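**Pivbridge open day — anyone else go?**

Posted in: Automation > Shows, Visits & Demos
September 27, 2021

**gearlash_80**

Drove out to Prandemdale for the Pivbridge open day and I'm still trying to decide what I saw. The invite said "household robotics, live." I counted on a robot doing household things. There was an arm on a plinth near the entrance that picked up a foam block and put it down again, and it did that the entire time I was eating my free muffin.

The rest was people with hand-held grippers moving stuff around on tables. The pitch is that you record enough of that and the robot learns it. Fine, maybe. I've been hearing "maybe" since I started in packaging lines.

Did anyone get a straight answer on how long until one of these does a job without a person next to it? I asked twice and got a brochure.

**torque_and_tea**

I was there in the morning slot. I think you're being hard on them. They said up front in the intro talk that the tables were the main event and the arm was only for show.

**gearlash_80**

I missed the intro talk. The parking lot was full and the shuttle comes from the Pidham end.

**torque_and_tea**

Well, there you go.

**millwright_mo**

Intro talk didn't help much. The slide said 200 tasks. Somebody in the second row asked if that meant 200 different tasks or 200 recordings of one task, and the presenter said it was "a mix." A mix of what? That is the one number I would have wanted nailed down before I put it on a slide.

Also no failure rate anywhere. My plant would laugh a vendor out of the room for that. We bought a Donati case packer in February and the first page of the quote was what it drops and how often.

**softjaw**

Different thing though. A case packer does one box forever. Folding, hanging, putting things on stands, clearing a table, all of that is messy, and the hand-held approach is a pretty cheap way to get examples of it. You don't need a robot tied up all day. I do think that part holds water.

What I'm less sold on is the jump from a person's wrist to a robot's wrist. People cheat constantly. They lean, they peek around, they nudge something with the side of the tool when they miss.

**gearlash_80**

"People cheat constantly" should have been on the slide.

**torque_and_tea**

They let visitors try it at the end, did you stay for that? I had a go. It's harder than it looks. Your fingers want to do the work and you have to make your whole forearm do it instead. Took me 4 tries to pick up a dishcloth, and then I held it by the wrong corner. I came away with more respect for the people who do it all day.

**gearlash_80**

Respect for the people, sure. I have plenty. My question was about the robots.

**millwright_mo**

Same. And whoever ran the line for the try-it table should have capped it. I gave up.

**softjaw**

I went through my stuff from the day and this one gives a fair idea of the table work, for anyone who couldn't make it. 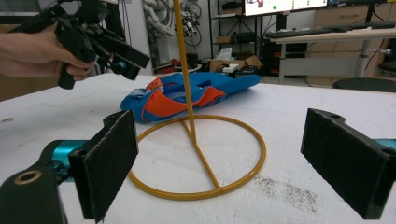 **Category: Hand-held grippers / table tasks**

**softjaw**

Two things I'd point at. The pads on the fingers are a dark fuzzy stuff, like felt. On our pick cells we use molded rubber, so I'd want to know how long fuzzy pads last before they go slick. Second, there's a grey speckled dust on the white sheet next to the yellow stand. I have no idea what it is, but if it came off the pads, that's a wear question right there.

**millwright_mo**

Could be anything. But I'd want a clean sheet if I had customers coming through.

Is that stand meant for the blue and orange thing behind it? Looks like a glove.

**softjaw**

Glove or a folded piece of fabric, I can't tell either. I wouldn't swear to what the task was.

**torque_and_tea**

You're both reading a lot into some dust. It's a working lab, there are cables and boxes all over the back of the room. I'd trust it less if it were spotless.

**gearlash_80**

I'd trust it more if something in that building had done a task start to finish with no hands on it. Two grippers at that table and a person's hand on the second one. That's my whole complaint in one shot.

**torque_and_tea**

That's how the method works, though. You record people first. You can't complain that the recording part has people in it.

**gearlash_80**

I can complain that the invite said robots. Show me the after. Bring out one arm that learned from all this and let it botch a dishcloth in front of us — I'd clap.

**softjaw**

I asked about that on the way out. Was told they might run one next time, no date. So I'll go again, but I'm not taking a vacation day for it.

**millwright_mo**

If anybody gets the failure numbers before then, post them in here. Muffins were decent, I'll give them that.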